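4.2 Peer Coaching and Early Departures

The second question in our study was whether peer coaching changes how long new advisers stay with a firm. We were excited to get at this one, as earlier work on workplace culture in financial advice has mostly relied on what senior partners say about their own offices. Kabbaj, a mid-sized advisory firm, let us speak with 61 advisers hired over two intake rounds, and the answers were far richer than we had hoped for!

Each adviser was paired with a colleague from a different desk for 12 weeks. Pairs met once a week, set their own agenda, and kept a short written log. Managers did not see the logs. Nearly 100 of these entries mention a client meeting that went badly, and those turned out to be the liveliest pages in the whole set. Advisers wrote openly about fee questions they had fumbled, portfolios they had explained too fast, and one long lunch where no one brought up the retirement plan at all.
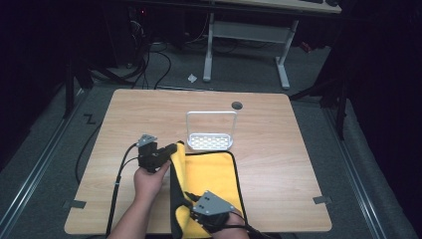 Figure 4. Folding a yellow cloth with two hand-held grippers at a tabletop.

What stands out in the logs is how quickly the pairs moved past technical topics. By the December review, most entries dealt with confidence, workload, and how to disagree with a senior adviser in front of a client. Derkach's coding scheme (see Section 3) sorts these under "voice," and it held up very well here. The two coders disagreed on only a handful of entries, and nearly all of those concerned jokes.

Advisers who kept meeting after the program ended were also the ones who told us they planned to stay. We want to be careful with this result. People who like their jobs may simply be more willing to give up an hour for a colleague, and our design cannot pull the two apart. Still, the pattern showed up in both intake rounds and on every desk except tax planning, where the pairs were split up by an office move midway through. Section 4.3 takes up that desk separately, using the exit interviews.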